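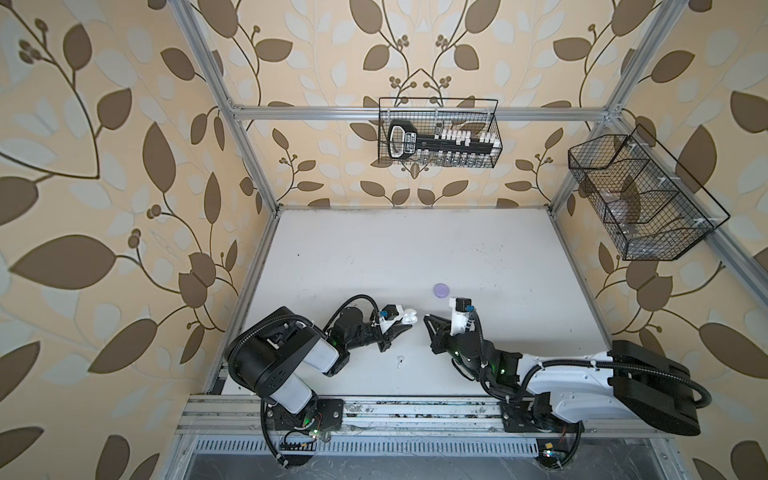

Vanasell is looking for three part-time sorters for the small parts room at our Naker Street building. The work is sorting and packing small household items that come in mixed: lids, caps, plugs, clips, refills and similar. Tables are kept mostly bare, with only a piece or two out at a time, like the small round purple one near the middle of the white tabletop, and there are black wire mesh baskets within reach above the table and at the side. The bigger side basket has two compartments.

What you would do

Take items from the incoming box, check them for cracks or missing pieces, and put them in the right basket. When a basket is full you empty it into a labeled bag, weigh the bag and write the weight on the sheet. At the end of the shift you wipe down your table and hang the baskets back where they were. We currently have 176 item types on the list. You do not need to know them in advance - the list is on the wall and most people learn the common ones in the first week.

What we ask for

Good close-up eyesight, with or without glasses. You should be comfortable handling things the size of an earbud for a few hours. No experience needed. You need to be able to read the item list in English. There is very little lifting, but you will be on your feet or on a high stool, whichever you prefer.

Hours and pay

Shifts run from 8:30 a.m. to 12:30 p.m. or from 1 p.m. to 5 p.m. The job starts in October and is planned for nearly 48 weeks. Pay is hourly, the same for both shifts, and the first day of training is paid. Please say which shift you want - we can't switch people back and forth.

How to apply

Send a short note with your phone number to Hannelore Frei, Vanasell, P.O. Box 2366. A resume is fine but not required. Cyrill Ammann runs the afternoon shift and will call you to set up a visit to the room.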